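Ticket 1033 - Petition signatures not showing on the council's Piselon page
Status: Resolved
Opened by: Firouzeh Soltani
Category: Public petitions / Local democracy portal

Hello, me again I'm afraid. I'm lead petitioner for the one asking the council to keep the Juradach Road advice centre open (the one with the free housing and benefits advice on the ground floor). We need 3000 signatures for a full council debate and we've been going great guns since the start of June, but the counter on the Piselon page has stopped moving. It's been stuck since breakfast time and I've had three neighbours message me to say they signed and got the thank-you screen. One of them sent me a screenshot, bless her, so I know she got that far.

Things I've tried so far:
- refreshed the page, obviously
- logged out and back in
- tried it on my phone with the wifi off
- tried my daughter's laptop, which has a different browser

Same number on all of them. Can somebody have a look, please? The deadline is midnight on the last day of the month and I'd rather not be arguing about it afterwards.

Reply from Petitions Support, 11.20am
Hi Firouzeh, thanks for the detail. Could you tell us whether the signatures that are missing came in through the link on the council website or through a link you shared yourselves? Also, did your neighbours get a confirmation email?

Update from Firouzeh, 11.45am
Ooh, good question. I rang round. All three used the link in our leaflet, the short one that Leinonen set up for us when they did the printing. None of them had an email. I had one when I signed, but I went in by the council website, so that might be your answer right there!

I then did a little test. My brother-in-law hadn't signed yet (he'd been "meaning to") so I stood over him while he used the leaflet link. Thank-you screen, no email, counter didn't budge. We gave it 10 minutes and checked the junk folder too. Nothing.

Reply from Petitions Support, 1.05pm
That's really helpful. The short link goes to an older copy of your petition page, from before the wording was changed. The old copy still accepts names but it isn't joined up to the live counter or to the email system. We can see 66 entries sitting on it. We've asked the Lino team, who look after the forms for us, whether these can be moved across.

Update from Firouzeh, 1.30pm
Right, so I do remember the wording change. Democratic Services asked us to take out a sentence about the budget vote and put in the full address of the building, and I agreed to it over the phone. I had no idea that made a whole new page. Could that go in the guidance notes somewhere? I read them twice and it says you can edit your petition "before publication" but it doesn't say your old link will carry on as if nothing's happened.

My other worry is whether the names count. The people who signed the old copy were agreeing to slightly different words, and I can just picture one of the councillors on the other side getting up and making a meal of it. I don't want anyone saying we padded it.

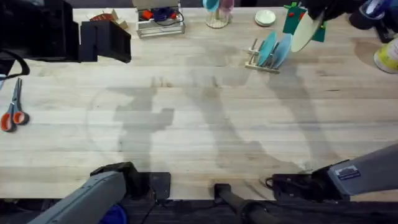
So what I'd like, if you can manage it, is something in writing from Democratic Services saying the names are good, and then I can forward it to our ward councillor and stop fretting. If they say no, I'll go back round the doors. It's only a few streets, and I've still got a stack of leaflets I can write the proper link on in biro.

Reply from Petitions Support, 4.15pm
Democratic Services have confirmed that the request being made of the council is the same in both versions, so the names can stand. Each person will get an email this evening asking them to confirm, and they'll be added to the counter as they do. The short link now goes to the live page.

Update from Firouzeh, 8.50pm
Emails are coming through! My brother-in-law's arrived while he was doing the washing-up and the counter went up as soon as he'd clicked it. I've put a message on the street group telling people to check their junk folders. Two haven't had theirs yet - I'll give it until the morning and open a new ticket if they're still waiting. You can close this one, and thank you very much.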